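Home | Tickets | Knowledge base | Downloads | Contact

Print this page | E-mail this page

Plurura support log
Ticket 300 – Towel folding policy stops halfway on the second fold
Opened by: Pao-chu Sin
Status: Resolved, left open for comments

Hello all, and thanks for taking this one on. I'll try to put everything in one place, as I know bits of it have been spread over three e-mail threads since March.

We train the Plorex folding policy on demonstrations recorded with the hand-held grippers. The first fold has been lovely for weeks. On the second fold both arms would come in toward the cloth, close a little above it, and then hover there as though waiting to be told what to do next. No error in the log, no fault on the controller, and the predicted gripper width looked perfectly sensible right up to the moment it stalled.

3 June 2024, first checks
My first thought was calibration, so I redid the hand-eye calibration on both sides and compared it with the old file. The difference was tiny, well under anything that would explain a miss of that size. I then replayed 20 recorded demonstrations straight through the arms, no policy involved, and they folded the towel the way the person had. That was a relief – the poses and the time stamps were sound, and I could stop fretting about the hardware.

Next day
Had a long and very pleasant chat with the Pleven group, who had seen something like this with napkins. They asked how our demonstrators begin each episode, and I had to go and look. We had 2000 episodes in the training set, and in nearly all of them the towel starts flat, square to the table, with a gripper coming in from each side.

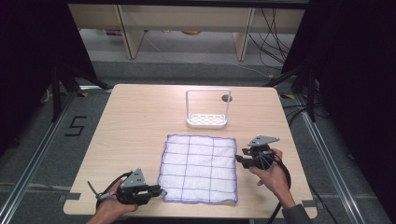 The trouble was in the second half of the episodes. Our more experienced demonstrators run the first fold into the second without a pause, while the newer ones stop between folds to think. I don't blame them one bit, I do the same at home with a fitted sheet. When I went through the recordings I found long still stretches after the first fold, and the policy had learned, quite faithfully, that after one fold you hold your grippers in the air and wait.

Fix tried
1. Wrote a small filter that trims any stretch between folds where neither gripper moves or changes width for longer than half a second.
2. Dropped the episodes where the towel slid during the first fold and had to be straightened by hand.
3. Retrained from scratch with the same settings, same seed, same number of steps.
4. Ran the Wu test protocol again, which is our usual set of starting positions, with the towel turned a bit each time.

Result
Second fold completed in 91 per cent of trials, up from about half. The stall hasn't come back. What failures remain are ordinary ones, mostly a corner slipping out of the jaws, and I'd sooner treat that as its own ticket.

One caution for anyone borrowing the filter. Please don't run it over the start of an episode. I did that on my first go and it cut off the approach in a good few recordings, and the arms became rather too eager – they'd jump at the cloth from wherever they happened to be.

Still to do: the same trim on the dishcloth set, and a line in the demonstrator notes asking people to plan both folds before they pick up the grippers. If you've got a colour-coded plot of your own idle times, do attach it, I'd love to compare.

– Pao-chu

Contact Plurura support | Copyright Plurura | Back to top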